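Flanura Simulated Tabletop Suite
Equipment and Methods
Page updated Dec 19, 2022

Overview

The Flanura suite is a simulated tabletop environment for the evaluation of manipulation policies before they are run on hardware. It is maintained by the Kikov Laboratory and is available to partner groups under the terms given at the foot of this page. The suite supplies a rendered room, a single-arm workcell, a library of household objects, and the Follow evaluation method, by which a policy is scored against spoken or written instructions.

The Follow method

Earlier benchmarks scored a policy on whether the final arrangement of objects matched a target. Follow scores the path as well. Each instruction is divided into stages (approach, grasp, transport, release), and a policy receives credit for a stage only when the object handled is the one named in the instruction. A policy that places the wrong object in the right location receives no credit for transport or release.

Each policy is tested on 50 instructions. Every instruction is repeated from 3 starting layouts, with the arm returned to its home pose between trials. Layouts are generated from a stored seed, so that two groups working separately can reproduce the same trials.

Results to date

The reference set contains 1,814 completed trials. Most failures in the set occurred at the approach stage, when the policy moved toward an object similar in color or size to the one named. Grasp failures were less frequent and were concentrated among thin, flat objects. The full trial logs, including joint positions and contact events, are supplied with the suite.

Results obtained in simulation should not be reported as hardware results. Groups intending to publish both are asked to list them in separate tables.

What is supplied

Scene files and object library
Arm and gripper model with joint limits
Instruction set and layout seeds
Follow scoring package, version 2
Reference trial logs
Installation guide

Lighting, wall finish, and camera position may be changed by the user. Object mass and friction values are locked during scored runs.

Access

Requests for access should be sent through the Theodorakopoulos Building equipment desk, with a short statement of the intended work. Requests are reviewed each month. The next revision of the object library is planned for March, and registered groups will receive it without a new application.

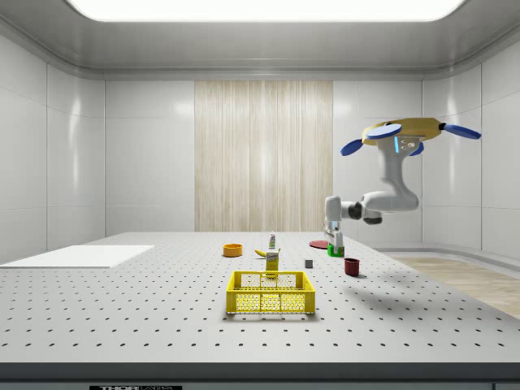
Scoring in Follow begins with the object named in the instruction, and the choice of distractors therefore has a large effect on the result. Layouts are built so that color alone is seldom enough to identify a target. An instruction that asks for "the yellow one" would be rejected for this layout, where the banana, the small upright box, and the basket are all yellow. "Pick up the green block" is accepted, although the bottle has a green cap and label, and a trial started with the gripper directly above the block is logged separately from trials started at the home pose.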